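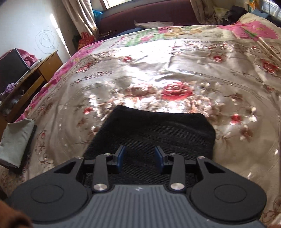
Folded black cloth on the satin bedspread, gripper jaws toward it.

September, river gauge notebook, Turkasbridge

6:40 a.m. Rain stopped sometime before I got up. Stage at the bridge reads 42 inches by the staff plate, 44 by the pressure sensor. The two of them have disagreed by that same amount for most of the summer, like a married couple with a map. I have been writing both down and trusting the plate, which is painted metal and has no opinions.

Upstream at Draltmont the logger gave me nothing after midnight. Battery was fine when I left it. Went up after coffee and found the intake pipe packed with silt, so the sensor had spent the night faithfully measuring mud. Rodded it out, flushed it twice, got a sensible number by 9. Marked the gap in the record as missing. Please do not fill it in with a straight line. Whoever did that in the spring file gave us the calmest flood in the history of the valley.

Rain totals. The tipping bucket (we call it Fita, it's on the lid in marker) reads low again in the hard bursts. I poured a measured 500 ml through it slowly and it came out right. Poured the same amount fast and it lost a good part of it. So every cloudburst we've logged with Fita is too small, and the cloudbursts are what we're supposed to be studying. The plain can gauge next to it, cheapest thing on the site, caught everything and asked for no firmware.

To do for the rain record: redo the slow and fast pours at a few rates in between, make a correction curve, apply it to a COPY. Keep the raw file raw.

Attribution runs. The question from the county was whether the August flood was "because of climate change, yes or no," and could they have it on one page. I've started a draft. What I can say so far is that the model, Jia, gives heavier three-day rain in the present-day climate than in the cooler one. What I can't say yet is how much likelier that makes a flood like ours, because the spread between runs is wide enough to drive a hay truck through. A bigger batch is going overnight. If the job dies at 3 a.m. again it's the scratch disk, and I'd like it noted that I asked for more scratch disk.

Also, the flood wasn't all rain. The ground was already full from the week before, and the culvert under the mill road had half a tree in it. The tree is not in Jia. I want a paragraph on the tree. I've been told paragraphs on trees make the page longer than one page.

2 p.m. Walked the high-water marks on the east bank with the level. Good clear line of debris on the fence posts as far as the bend, then it goes to pieces where the cows have been. Cows are a known source of error. Took the marks up to the bend and stopped there. The highest one is on the side of the pump shed, well above the line on the county flood map, and the map is fairly new. I've written that down with no adjectives.

Someone has been using the survey stakes for tomatoes. I took back the ones that weren't holding anything up.

4:15. Draltmont still reporting. Turkasbridge down a little, both readings, still not on speaking terms. My plan is to pull the pressure sensor on the next dry day and check its zero in the bucket, and if it's off then every stage since June needs shifting. I'd rather know before the county page goes out than after.

Left to do: order desiccant, more marker flags, waders (the left one leaks at the knee, the right one leaks in sympathy). Check the overnight batch first thing.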